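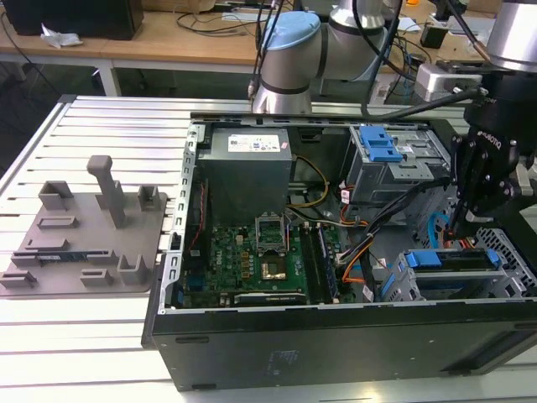

Fathers' group at Renddale is up and running since March. 15 dads signed up, most with kids under four. Saturday mornings are the busy one — play mats, snack, songs, then the dads talk while the little ones nap or don't. We also tried a take-apart table for the older siblings, with an old desktop tower laid on its side and the cover off, the yellow and black cables and the two blue tabs on the drive cage right there to look at. Kept the seven-year-olds busy most of a morning. Will repeat.
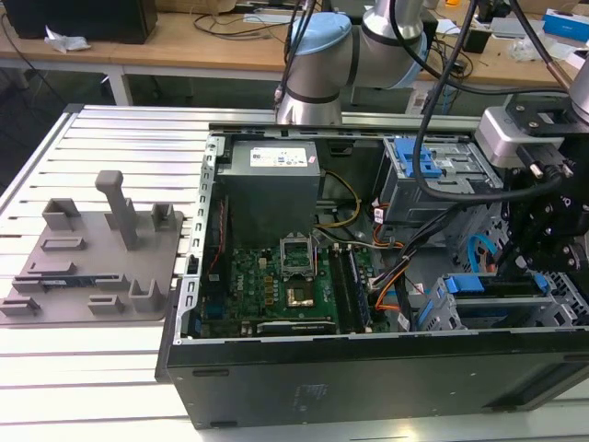
Page last changed: 2018-05-14

Spending so far: 1,000 on mats, books and the room. Receipts went to Covadonga Sotomayor last week, one is missing (the snack one), Anselmo is looking for it.

Bedtime evenings: two held, third moved becuase of the heating. Hervé Cordier led both. Dads asked for more on night waking and less on reading lists, so we cut the lists. One father told us his daughter now asks for the "quiet song" by name. Nice to hear.

Not done yet — the home visits. Need one more trained person.

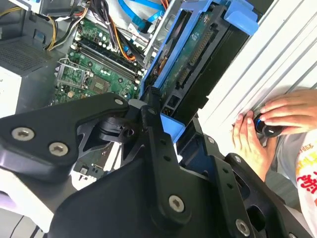
Baltasar Bravo can start the training in June if the fee is okayed, so please let us know on that. Waiting list is at 20, will need a second Saturday slot by fall. Full attendence sheets to follow.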